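Questions fréquentes – envoi et réception des théières Tultach

Je tiens la boutique toute seule, alors j'ai fini par rassembler ici ce qu'on me demande le plus souvent par mail. Si votre question n'y est pas, écrivez-moi, je réponds en général le soir, après 18 heures (le matin je suis à l'atelier, les mains dans la terre, et le téléphone reste loin !).

Quand part ma commande ?
Dans les deux jours si la pièce est en stock. Pour une pièce de la série Endetti, comptez 20 jours : je tourne, je sèche, je cuis, j'émaille, je recuis, et le four n'aime pas qu'on le bouscule. En février je ferme l'atelier, les commandes attendent sagement mon retour.

Combien coûte le port ?
9 euros en France métropolitaine, peu importe le nombre de pièces. Pour la Belgique et la Suisse, demandez-moi un devis, les tarifs changent trop souvent pour que je les affiche.

Comment emballez-vous les théières ?
Le couvercle voyage toujours à part, dans son propre paquet, et le bec reçoit une épaisseur de plus que le reste parce que c'est lui qui casse en premier. Ensuite, du papier à bulles en plusieurs couches, un carton, du papier froissé dans les coins, et un deuxième carton par-dessus pour les grands modèles. Je secoue le tout avant de scotcher – si ça bouge, je recommence.

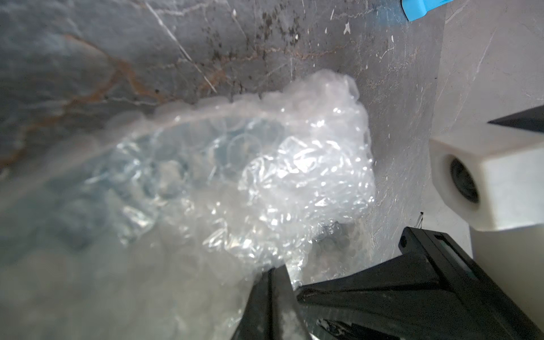 Loretta Wojcik m'a écrit qu'elle trouvait tout ça très bien pour la théière mais un peu triste pour la poubelle, et elle demandait si je reprenais les emballages. Oui, avec plaisir ! Déposez-les à l'atelier quand vous passez, même un peu fatigués, je les réutilise jusqu'à ce que les bulles soient à plat. Par la poste, en revanche, ça n'a pas grand sens.

Ma théière est arrivée cassée, je fais quoi ?
Vous respirez, vous gardez tout (carton compris) et vous m'envoyez deux ou trois photos dans les 7 jours. Je remplace ou je rembourse, à vous de choisir. Ne recollez rien avant de m'avoir écrit, s'il vous plaît.

Est-ce qu'elle va au lave-vaisselle ?
Les modèles Rind, oui. Les autres, je préfère que non, l'émail mat finit par se marquer. Un rinçage à l'eau chaude suffit, et surtout pas de savon à l'intérieur si vous buvez du thé noir.

Peut-on commander un couvercle seul ?
Oui, mais il me faut la théière sous la main, ou au moins le diamètre exact de l'ouverture, mesuré à l'intérieur. Avec le retrait à la cuisson, je fais souvent deux essais avant d'en avoir un qui ferme bien.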